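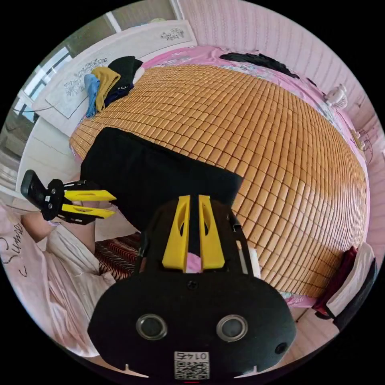 Painting Small-Scale Figures
Handout 3: Basing and Finishing

Figures for this session are the Stultex plastic infantry handed out last time. Your figures should already be washed, primed and painted. If the straps and belts aren't done, finish those first, as they are hard to reach once the figure is glued down.

Bases

Use the plastic card squares in your kit. Two figures to a base for skirmishers, three for line troops. Rough up the card with 200 grit paper, then glue the figures with the feet slightly back from the front edge – spears and muskets tend to overhang and get snapped in storage.

Groundwork

Brush on white glue, keeping it off the boots. Dip the base in fine sand and tap off the extra. Leave it overnight. Paint the sand dark brown, drybrush with tan, and add a little static grass. Don't cover the whole base.

For the Skekorbridge game we are all using the same brown, so please don't mix your own. The Mottram side gets a green base edge and the Inden side gets gray.

Varnish

Soft plastic flexes and paint will flake off thin parts. Brush on one coat of gloss and let it cure, then one coat of matte. Stir the matte well – if it isn't mixed it dries cloudy.

For next session

Bring one finished base and your unit list. We start on flags, so bring a sharp knife and thin paper too.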